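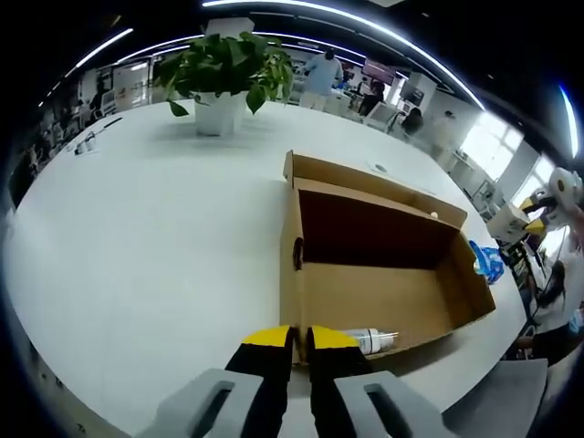

Can you reuse a cardboard box for mailing something?
Most of the time you can, as long as the corners are stiff and the old labels are covered or peeled off.

Sawsan Kassab
I mail yarn and knitting patterns out of Daltcombe. Last year it came to 874 parcels. People keep asking me how I pack, so I'm putting it in one thread.

Start with the box. Press on each corner with your thumb. If it gives and stays dented, put the box in recycling. A dent in the middle of a side matters less.

Old labels: warm them with a hair dryer on low and pull slowly. If the top layer of the cardboard starts coming up with the label, stop and cover it with a blank one. Black out every barcode, including the small ones on the bottom.

Size. You want a finger's width of space on each side for soft goods and two for anything that can break. I used to buy one big size for everything and paid for it in postage all winter.

I now keep 2 sizes from Holmgren plus whatever boxes come in. The small one takes three skeins if you lay the third one across the top. Four if it's lace weight.

Filler. Crumpled packing paper, torn into half sheets. I quit using shredded paper after a customer in Losto wrote to say she was still finding it in her rug in March. She was nice about it.

Tape. Two-inch wide, clear or brown. One strip down the center seam and one across each end, top and bottom. Masking tape lets go in cold weather. So does the stuff from the kitchen drawer.

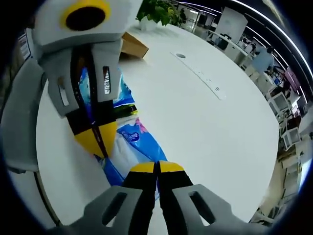
Last edited in January, 7:40 p.m.

Bags or boxes? For a single sweater or two skeins, a padded bag is fine. Anything wound on a cone goes in a box. Patterns go flat between two pieces of cardboard, taped on all four sides so they can't slide out.

If you use a bag, put the goods in a plain plastic sleeve first. Fold the sleeve over and tape it once.

Weigh it after it's taped. I did this backward for a whole season and kept landing just over the line. Tape and filler weigh more than you think - on a small parcel that can be the difference between 8 ounces and the next price up.

Someone asked which scale. Mine is a flat kitchen one. If a parcel hides the display, set a bowl on the scale, zero it, and put the parcel on top of the bowl.

Labels. I buy them in packs of 1,000 and the last pack is nearly gone. Put the label on the largest side and keep it off the seams. Write the address on a slip of paper inside too. I've had one parcel come back to me with the label torn clean off, and the slip was the only way they knew where it belonged.
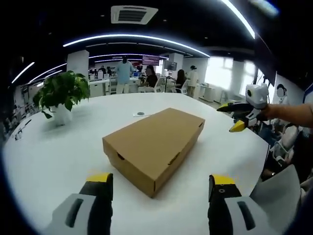

Lidded cardboard box on a white table

Boxes with lids look good as gifts but they need more tape than you'd expect. Run one strip all the way around each way, like ribbon. Or put the whole thing inside a plain mailing box.

Drop-off. The Sinholm counter takes parcels until 5 and the line is shortest right after lunch. Get a receipt and take a picture of it, the ink fades.

I'll do overseas forms in a separate thread - that one is longer and I need to check the customs codes for wool first.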